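# Sorting by Colour in a Shared Workroom

**Project report, second term group, submitted 11/26/19**

Prepared by Leonilde Abreu, Čestmír Lukáč and Nuno Pacheco. Supervisor: Domingo Yáñez.

## 1. Purpose

The project considered how small parts should be stored on a shared worktable so that a person new to the room can return each item to its proper place. The existing arrangement, a single deep drawer, had been the subject of repeated complaints from students of the Carrilho course.

## 2. Method

The group compared 2 arrangements during September. In the first, parts were kept in one container with paper dividers. In the second, each type of part was given its own open bin, and the bins were told apart by colour alone. Thirty students were asked to put away a mixed tray of parts, and some 6 minutes were allowed for each attempt. No written labels were used in the second arrangement, as the group wished to test colour without other help.

## 3. Results

Misplaced items were fewer with the coloured bins. The dividers moved whenever the container was lifted, and several students reported that they had guessed. Carolina Seixas, who kept the record sheets, noted that hesitation was greatest over parts of similar size.

## 4. Arrangement of the table

The bins stand in one line across the table: blue, red, white.

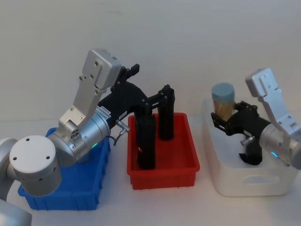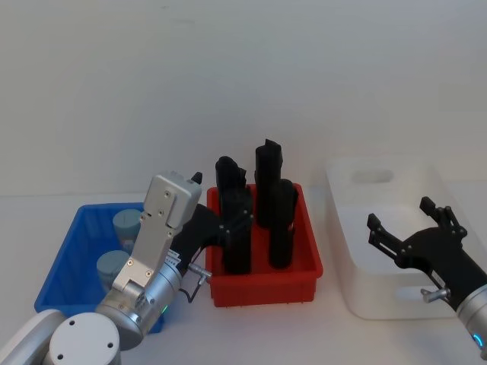

The order of the bins was settled before the trials began and was not altered afterwards. A single row was preferred to a stack, which would have required the upper bins to be moved each time. Bin height received less attention than it deserved. In the second photograph the black object at the back left of the red bin rises above the rim, and tall items of this kind remain easy to find even when others stand in front of them. Shorter parts may be hidden in a bin of the same depth. The group therefore recommends that a shallow tray be tried for these in the next term, with the present colours retained.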